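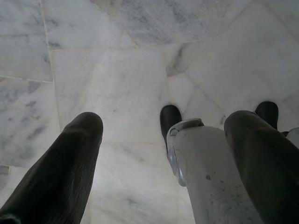

Re: Pendulum clock losing time since the move

Replying to the list in case this is useful to others who keep a mechanical clock for timing work.

> I moved my regulator from Corrigan up to the cabin at Zokudton in February.
> It kept very good time at the old house. Up here it loses a little every day,
> and it has done so steadily since I hung it. I have checked the case with a
> level and the beat sounds even. The rod is the same and I have not touched
> the nut. Is this gravity, or am I kidding myself? The cabin is 1,000 meters
> higher than the house.

You are not kidding yourself. Gravity gets weaker as you move away from the center of the Earth, and a pendulum swings more slowly when gravity is weaker. For a climb of 1,000 meters the clock should lose a bit over 13 seconds a day from height alone.

The quick way to get there is to divide the climb by the radius of the Earth. The pull of gravity drops by twice that fraction, but the period depends on the square root, so the two cancels out and the clock rate changes by the fraction itself. Multiply by 86,400 seconds in a day and you have your answer.
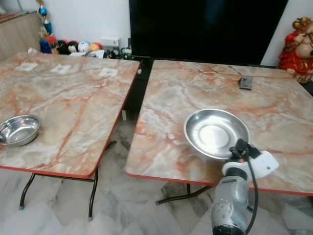
That figure treats the extra height as empty air. If you are on a broad plateau, the rock under you pulls back a little and the loss is smaller. On a narrow ridge it is closer to the plain number. I don't know the ground at Zokudton well enough to say which applies.

Latitude matters too. The spin of the Earth and its slightly flattened shape make gravity weaker toward the equator and stronger toward the poles. If you went mostly uphill and not far north or south, you can leave it out for now. If you moved a long way, work it out before you blame the height for everything.

> My son says it is the cold. The stove is only lit when we are there.

Cold would push it the other way. A metal rod shortens when it cools, and a shorter pendulum runs fast. If your rod is plain steel, a drop of 3 degrees Celsius is worth one or two seconds a day gained, so a cold room may be hiding part of the loss. Wood and Invar move a lot less. 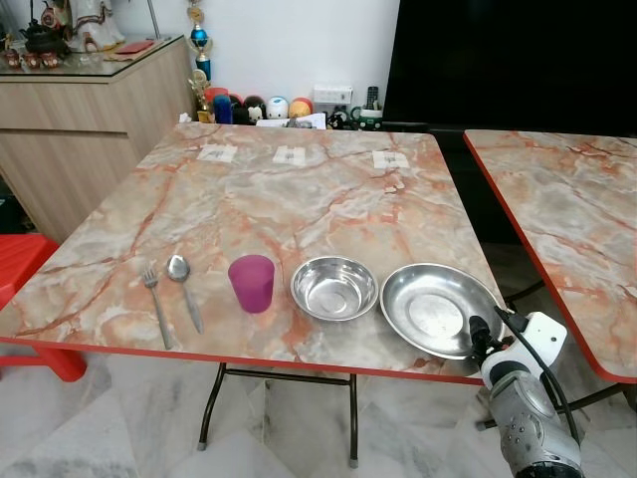

Thinner air also makes a pendulum run slightly fast, mostly from reduced buoyancy on the bob. It is a small effect next to the other two, and you can probably ignore it until the rate is close.

What I would do is leave the nut alone for two weeks and write down the error against a radio time signal at the same hour each day, with the room temperature next to it. I did this with mine at Mesach and ended up with 117 readings before I trusted the slope — you won't need that many.

Check the wall as well. A case that can rock even slightly will change the rate, and cabin walls are often less stiff than people think. Put a hand on the side of the case while it is running and see if you feel any movement.
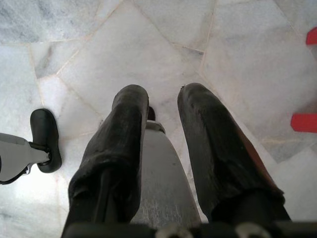

Once you have a steady figure, raise the bob to bring the rate up. On a seconds pendulum, shortening by one millimeter gains you 43 seconds a day, so the correction you need is about a third of a millimeter. Make it in small steps and let the clock settle overnight after each one.

The older notes from the Skikville group have a table of rate against height. It stops short of your altitude, but the relation is close enough to a straight line that you can extend it.

Please post the readings when you have them, and say what the rod is made of.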